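FOR IMMEDIATE RELEASE
Jun 20, 2022

Llanos campaign asks for recount in Nomness council race

NOMNESS – Zoila Llanos filed for a full recount this morning in the Ward 2 council race. Final margin as posted by the county: 2 votes. Olszewski 488, Llanos 486. No concession at this time.

"People in this ward stood in line after work to vote. They should get a count they can trust, whoever it helps," Llanos said. "If I lose by two, I lose by two. I'll call Zdzisław myself."

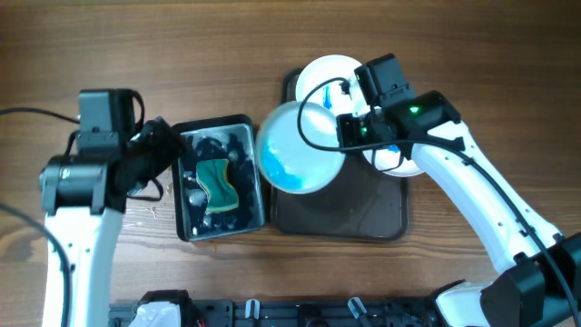 The request covers both polling places, Paucar Street and the Stillisar Road fire hall, plus all mail ballots. Filing deposit is $500, paid in full by the campaign. Refunded if the result changes.

Zdzisław Olszewski, the incumbent, has held the seat since a special election in March of last year. His office was told of the filing before this release went out.

Campaign is also asking the county clerk to post the number of mail ballots set aside for signature problems. Not posted as of noon. Voters who got a letter about there signature should call the clerk right away – dont wait for the recount.

Observers needed from both sides. Sign up at the campaign office, Grerkden Building, side door.

Press calls to the campaign office. Llanos available this afternoon untill 5.

###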